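How to compare two grippers in a simulated bedroom before you buy one

Domański, 4 May 2019

In the first part of this tutorial we installed the Nallum simulator and loaded the arm model. Now we will compare two grippers on the same arm: the Nonar, which has two parallel fingers, and the Rikent, which has three fingers that bend. Both makers give the model files for download, so you can do all the steps without owning any hardware.

I assume that your arm already stands on the mobile base and that you can drive it with the keyboard. If the base shakes when it stops, please go back to part one and lower the wheel gain first. I lost two evenings because I did not do this.

Step 1. Choose the room

Open the scene browser and load the bedroom. It is possible to use the empty test hall, but I do not recommend it. In the hall every gripper looks good. In the bedroom the arm must come to the object from a bad direction, and then you see how much space the hand needs behind the fingers.

Set the camera on the wrist to a wide view and drive between the bed and the wall, toward the window. Stop before the nightstand. The booklet on the mattress is our thin object, and we will use it first.

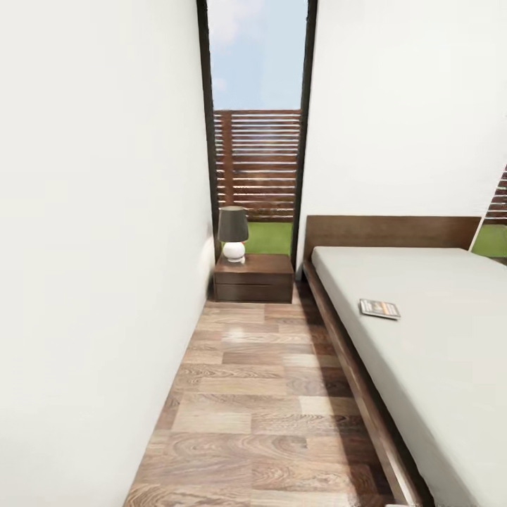

Write down the pose of the base when you are satisfied. The command is "save pose" in the robot menu. Give it a short name, for example bed_a, and do not use spaces. Nallum accepts a space when you save but it cannot find the pose again when you load.

Step 2. Mount the first gripper

Go to Tools, then End Effector, and select the Nonar file. Check three values before you continue:

Maximum opening: 122 mm
Finger force: 30 N
Control rate: leave the default

The force in the downloaded file can be different, so please type it by hand. For the Rikent you must type the same force again, otherwise the comparison is not fair. The Rikent file also has a field called "curl limit". Set it to 44 degrees. With a higher value the fingers touch each other and the physics becomes unstable.

Step 3. Run the thin object test

Load the pose bed_a and start the script thin_pick. The hand comes down over the mattress, closes on the booklet and lifts it. Each gripper makes 11 attempts, and after every attempt the script puts the booklet back with a small random turn.

In my runs the Nonar was better here. It slides one finger under the cover and closes. The Rikent pushes the booklet into the mattress and often closes on nothing. You can improve this if you lower the approach speed, but then one attempt takes up to 44 seconds.

If the finger goes through the mattress, your contact step is too big. Make it half and restart the scene. Do not only reset the object, the old contact stays in memory.

Step 4. Run the floor test

For the second test we need an object with a soft and not regular shape. Drive out to the side of the room with the wooden door. The target is the blue flip-flop on the floor. Save the second pose as floor_a. Leave enough space so that the elbow does not touch the wall when the arm reaches down.

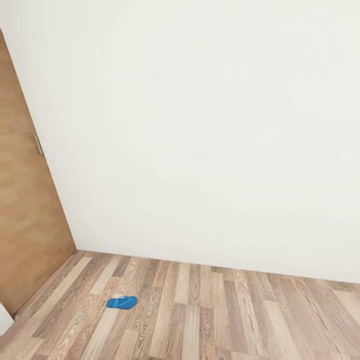 Start the script floor_pick. It has two modes. In "strap" mode the hand tries to take the flip-flop by the strap, and in "sole" mode it takes it across the sole. Run both modes with both grippers.

The result was opposite to the first test. The Rikent puts one finger below the strap and holds very well. The Nonar can do it only when the fingers are turned along the strap, and for this the camera must estimate the angle correctly. In sole mode I did not see a big difference between them.

One warning about color. The default detector in Nallum searches for strong color, and a bright blue thing on a brown and beige floor is very easy for it. Please do not conclude that your camera settings are good. I repeat the test with the detector set to "shape only", and my success rate goes down with both hands.

Step 5. Save and read the results

The log is written to the folder "runs" when you close the scene, not before. Open the file in any spreadsheet program. The columns you need are grip_time, slip and lifted. Ignore the column "score", it mixes the force into the result and I could not find how it is calculated.

For picking papers and cards I would take the Nonar. For things from the floor I would take the Rikent, if you have the money for it. The suction cup is in the next part, which I plan to finish in August.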